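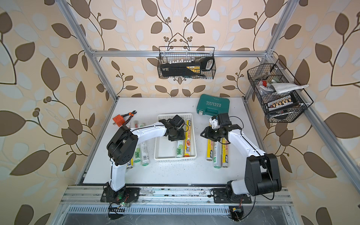
Cling film and wrap, in and around the white basket.

1/ My small project for January: one home for all the kitchen wrap. Before, the rolls lived in 3 different drawers and I always opened the wrong one first.

2/ I bought the basket at Gilmartin. It has holes in the sides, so I can see from outside what is in it. I like this more than a closed box.

3/ The long cling film box was the difficult one. Flat along the side it takes a lot of place. So now I try it diagonally, with one end up on the rim.
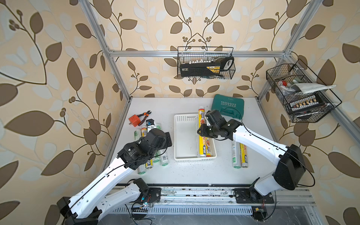
Gaurav Rana answered that he keeps his rolls standing in a magazine holder inside the cupboard door, and that a basket only makes people buy more film.

4/ He is maybe right about the buying. But my cupboard door is thin and I do not trust it with so much weight – one shelf came down already last year.

5/ Small rule I made: the white rolls with the green print go at the left, the yellow ones at the right. My family will ignore it, I think, but I will know.

6/ Somebody asked about baking paper. It stays beside the oven, because there I use it. The basket is for leftovers and for school lunches.

7/ The shelf is 43 cm deep, I measured it this morning. The basket fits with the handle of the big pot behind it. Tomorrow I do the jar lids, and I am a little afraid of the jar lids.

Contact – © Lenanura – Back to top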